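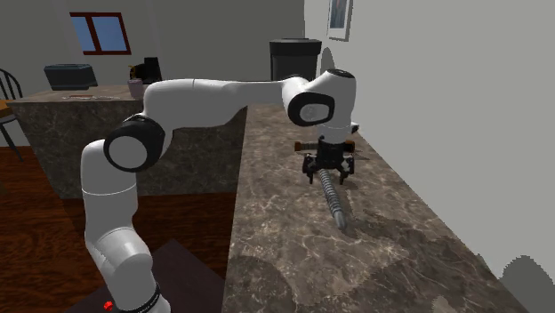

Rhubarb is up early in my yard again, and that means my thoughts have gone straight to pie, as they do every May, and from pie to the crust, which is the part most of you write to me about. I had 177 messages after the spring issue asking some version of the same question: why does my dough fall apart, or shrink, or turn into a cracker? I've tried to answer as many as I could, but my typing is slow and my tea gets cold, so I'm putting what I know in one place. Let me say first that you don't need a fancy kitchen for any of this. A long marble countertop like that one is a lovely thing to roll on, I'll admit it, with all that cool stone and space to leave your flour canister right where you set it down. I learned on a card table with one bad leg, and the pies got eaten all the same.

The person who taught me was Jytte Holst, who lived two doors down when I was first married and who baked on Saturday nights with the ball game on the radio. Well, she said it was for the baking. I think it was for the ball game. She never measured her water, and for years I thought she was keeping it from me, until I finally understood that she was looking at the dough and not at the cup. Flour that has been sitting in a dry pantry all winter drinks more than flour you opened yesterday. So start with less water than the recipe says, and stop when a handful holds together if you squeeze it. It should still look a little shaggy and a little worrying.

Cut the butter into cubes and put it back in the refrigerator while you get everything else out. Work it into the flour with your fingertips or a pastry cutter until the biggest bits are the size of a lima bean and the rest looks like coarse meal. I know many books say peas. I like a lima bean, because those bigger pieces flatten out when you roll and give you flakes you can see. Sprinkle in ice water a spoonful at a time, toss with a fork, and gather it up. Two disks, wrapped, into the refrigerator for an hour at the very least. Overnight is better, and then you can make the filling in the morning with a clear head.

Now, rolling. Let the disk sit out until it gives a little when you press it. If it cracks badly at the edges it's too cold, so go fold a load of towels and come back to it. Roll from the middle outward, give it a quarter turn, roll again, and keep turning so you know right away if it's sticking. When my kitchen gets hot in the afternoon I lay a sheet pan in the freezer for a while, dry it off, turn it upside down and roll on that. Heiðrún Juhl sent in that trick two summers ago and I have used it ever since (thank you again, Heiðrún, and I still owe you a jar of plum butter).

For the filling I use five cups of rhubarb cut in pieces as wide as my thumb, a cup and a quarter of sugar, a quarter cup of tapioca starch, a pinch of salt and the grated peel of an orange. Hajnalka Simon puts in a spoonful of sour cream and swears by it. I tried it in April with the last of the freezer rhubarb and it was very good, softer and rounder somehow, though it did make the juices cloudy. Let the fruit and sugar sit in the bowl for 40 minutes, then pour off the liquid, boil it down in a small pan until it's syrupy, and stir it back in once it's cooled. This has cured more soggy bottoms in my house than anything else I've tried.

Bake it on the lowest rack, on a heavy sheet pan that has been heating along with the oven. Give it 425 degrees until the crust begins to color, then turn it down to 375 and leave it alone until the juices bubble thickly in the center vents. That second part takes longer than you'd like. Leif Oddsson wrote to say his pies are always runny, and when we went back and forth a bit we found he was taking them out as soon as the top looked pretty. Leave it in, Leif! Put some foil over the edges if you're nervous. And then let the whole thing cool for four hours, and I do mean four.

A few bits of news before I go. The spring pie sale brought in $2,121 for the library's reading room, our best yet, and the new lamps have already been ordered. Emanuel Sima's walnut and pear went first, as it does every year, and he has promised to bring two next time. I've been asked whether there will be a savory table in the fall, and the answer is yes if I get enough offers, so please write and tell me what you'd make. Onion and cheese is spoken for.

If you have a rhubarb patch that's getting away from you, I'd be happy to take some stalks off your hands. Leave them on the side porch in a bag, leaves cut off please, and put your name on it so I know who gets the first slice. Next month we'll be on to strawberries, and I'll finally print the shortcake recipe I've been promising since last year.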